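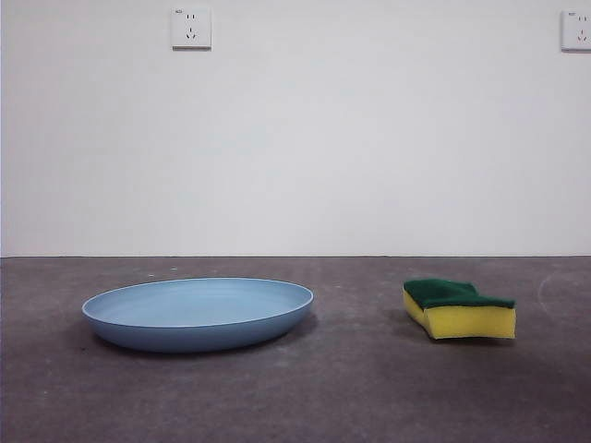
Light-blue dish and sponge on the concrete floor.

Zerklow Hall kitchen and store – spring safety check
Saturday, March 6, 2021

Hello all, and thank you for bearing with me while I went round with the torch and the clipboard. The hall has been shut for so long that I thought I would write a good deal more than ticks and crosses, so do put the kettle on first. The last full check was in October.

1. Outside door and step
OK. The key still sticks a little, so lift the handle as you turn it. The step has grown a coat of moss and I gave it a good going over with the stiff broom, but it will want doing again before we open.

2. Lights and switches
Needs work. The tube over the sink flickers for a while before it settles, and the one in the passage is out altogether. The spare tubes in the cupboard are the wrong length (I did try).

3. Water heater
OK. Set to 54 and holding steady. All the taps were run for 5 minutes, hot and then cold, and I would ask whoever opens up each week to do the same until we are back to normal.

4. Gas cooker
Not tested. Hendriks are booked to service it and I would much rather leave it to them. The tap at the wall is OFF and has a label on it – please leave both alone, however much you fancy a bacon sandwich.

5. Fridge
OK, and very clean, bless whoever emptied it. Door propped open with a folded tea towel. The seal is perishing along the bottom and I doubt it will see out another year.

6. Fire blanket and extinguishers
Blanket OK. The extinguisher by the hatch is in date. The one in the store is hidden behind 50 stacking chairs, and it took me the better part of the morning to reach it. Chairs to go against the far wall, please, in stacks of 4 and no higher.

7. First aid box
Needs work. Plenty of plasters, no eye wash, and the burn dressings are out of date. The Duteo catalogue has a refill pack at a fair price and I have put it on the order.

8. Cleaning cupboard
OK. Bottles all labelled and lids tight. Mop heads past saving and thrown away.

9. Floors
Mostly OK. The Flullarska mat at the hatch has curled at one corner and will trip somebody, so I have rolled it up and stood it in the store until we find some proper tape.

Result: fit for cold drinks and washing up, no cooking until item 4 is signed off. Next look round once the cooker has been serviced.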